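Mevaso Tabletop Recording Cell

Barnwood supplies the Mevaso as a complete station for recording manipulation examples by teleoperation. It consists of a single arm with a two-position wrist mount, a white work surface, an overhead camera and the Lei recording software. Product code 1194.

Each recording is saved as one episode with joint positions, gripper state, video and a written task label. Episodes can be trimmed, relabelled or rejected at the station before export – no second computer is needed.
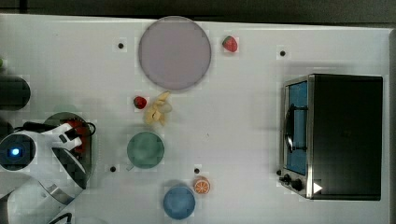

Object sets are ordered separately from the cell. The Kitchen set is intended for pick-and-place and container tasks, and is normally laid out afresh between episodes so that the learning system does not come to rely on fixed positions. Toy fruit such as the strawberries, banana and orange slice can be assigned to the plate, either bowl or the pan by changing the task label only. The toaster oven is used for door and handle tasks and should be placed with its door facing into the work area.

Storage: 2 TB internal, removable
Episodes per batch: up to 102
Operator training: 8 hours, at Ukstead or on site
Setup and calibration: Hongjun Deng
Data format enquiries: Jinlong Xue

Orders placed now are delivered from May. Object sets may be added to an existing order until dispatch.

Page updated Feb 28, 2024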